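**Status:** release candidate, reviewed 2022-07-19
**Maintainers:** Dariusz Szulc, Stanisława Walczak
**Internal name:** Jasen

# Jasen: Two-Arm Bin Handling with View Dropout

Jasen is a set of teleoperated recordings made at the Zaklow laboratory to study one question: how well a learned policy for two arms holds up when one of its camera views stops being useful. The release contains 563 episodes, the training configuration files, and the evaluation sheets for the method described below. It does not contain trained weights.

## Background

Policies trained on several cameras tend to lean on whichever view predicts the next action best during training. In bin work this is often a wrist view. When an object swings in front of that view, the policy may continue to act on it with full confidence. The earlier Funier baseline showed this behavior in our own trials and is the reason for the present study.

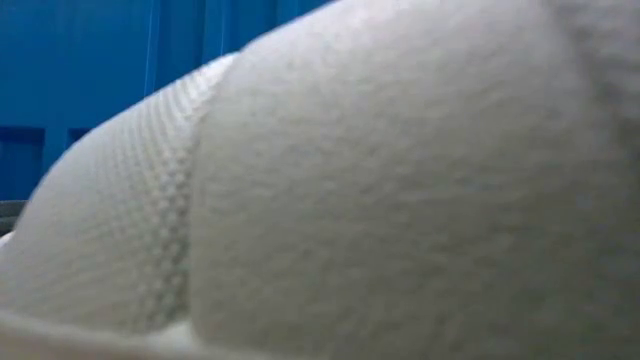
View dropout is applied during training only. For each training window, one camera stream may be replaced with its last informative frame, with noise, or with nothing, and the policy must still predict the recorded action. The choice is weighted by an occlusion score computed for every frame. A frame in which white fabric covers nearly everything, with only a patch of blue backdrop left at the upper left, should receive a high score even though it is rich in local texture: the mesh and the stitched seam are both easy to make out. For this reason the score does not use sharpness or edge density. It compares each frame with the others in the same episode and measures how much of the known workspace can still be matched.

## Collection setup

Episodes were recorded at a table with two arms, each ending in a two-fingered gripper. A blue plastic bin was used, and objects were placed in or beside it. Each gripper carries a wrist camera, and a third camera looks down on the table from above. Additional fixed-camera footage is supplied where available and is marked as optional in the index.

Wrist streams were kept at their original exposure. Motion blur, bright floor areas, and passing views of the opposite arm were not filtered out, as they form part of the condition under study. Camera calibration is stored once per session, and
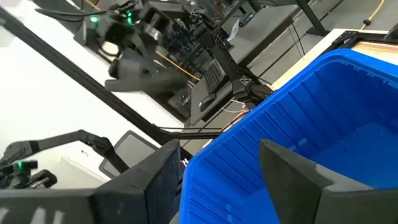 users should not assume that it carries over from one session to the next. Where a camera was remounted within a session, a second calibration file is present and the index gives the episode at which it takes effect.

## Contents of an episode

| Field | Description |
|---|---|
| `views/` | Time-aligned image streams, one folder per camera |
| `joints` | Measured joint positions, both arms |
| `grip` | Commanded and measured gripper opening |
| `occ` | Occlusion score per frame and per view |
| `note` | Operator remark, free text, may be blank |

Footwear episodes carry the tag `pair`. The tag marks the object group only and does not state how an episode ended. The outcome is held separately in the evaluation sheets.

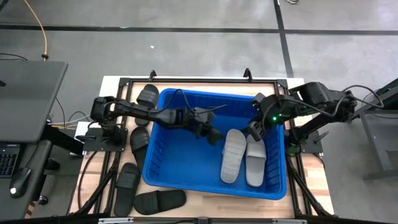
*Figure 3. Overhead view, tag `pair`: two light gray slides inside the bin, four black slides on the table to its left.*

## Evaluation

Three conditions were compared: the Funier baseline, uniform view dropout, and occlusion-weighted view dropout. Each was trained with five random seeds on identical data splits. Weighted dropout completed more evaluation trials than the baseline when a wrist view was blocked. With all views clear, the difference between the two was within the spread across seeds, and we make no claim of improvement there.

Uniform dropout fell between the two in the blocked condition. It also produced slower grasps, which the authors attribute to useful wrist views being removed too often near contact.

## Known limitations

- All recordings come from one workcell. Results on other tables or arm spacings have not been tested.
- The occlusion score is unreliable in the opening frames of an episode, before enough views have been seen for comparison.
- Episodes collected before May use an older gripper scale. The loader converts them; direct readers of `grip` must do so themselves.
- Operator remarks are partly in Polish and have not been translated.

## Use and contact

The data may be used for research and teaching. Redistribution of altered copies requires a changed name and a note of the alterations. The Kalinowski split files should be used for any result reported against those in this card.

Errors in the index should be reported to Stanisława Walczak. Questions on the training code go to Dariusz Szulc — please include the configuration file and the seed.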